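Flilleo Robotics
Thread, 29 September 2020

1/ We are pleased to announce that version 7 of the Kellby motion planner is available to partner laboratories from today. The posts below set out what has changed and what remains to be done.

2/ Kellby plans movements for two arms that share a single workspace. Earlier versions planned one arm first and treated the other as a moving obstacle. The new version plans both together, with a shared clock, so that neither arm has to wait for the other by default.

3/ The change matters most for tasks in which one hand must keep still while the other works. Placing a lid on a pot is our standard test. The pot has to stay where it is, the lid has to be picked up by a small knob, and both wrists need to pass close to one another without contact.

4/ All development runs are carried out in simulation, using the Huanca scene library. Each scene sets out the table, the arms and the objects, and the starting positions are varied from run to run.
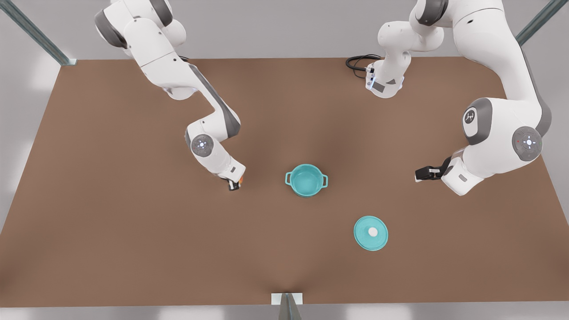
Flilleo Robotics
Planning and Control Software Group, Dutanwood

5/ In the lid task the planner receives the position of the pot, the position of the lid and the joint angles of both arms. A start such as this one, with the lid lying flat on the table apart from the pot and a gripper on either side, is among the simpler layouts in the set.

6/ Left and right are named from the robot's point of view throughout the software. The arm on the left of the picture is therefore the right arm in the logs. Several partners have asked about this, and the user guide now states it on the first page.

7/ The test set for this release holds 387 starting layouts. Version 6 found no valid plan for 31 of them. Version 7 fails on 4. All of the remaining failures have the lid close to the far edge of the table, where the elbow of one arm blocks the approach of the other.

8/ Planning for two arms together does take longer. Users should allow up to twice the planning time of the previous version on the same machine. A setting named "sequential" restores the earlier method for those who prefer it.

9/ The collision model has also been revised. Cables are now given a safety margin of their own – in the previous version they were left out altogether. Partners with custom mounts should check their margins before running any stored plans.

10/ Two matters are still open. Grasp choice for the pot handles is fixed in advance and does not yet take account of the direction of approach. The log viewer does not show both arms on one timeline. Work on the viewer began in April and will continue into the next release.

11/ Configuration files from version 6 will load without changes, apart from the gripper section, which must be renamed. A conversion script is supplied in the tools folder. Requests for access should be sent through the partner desk at Dutanwood, quoting the laboratory's existing licence number.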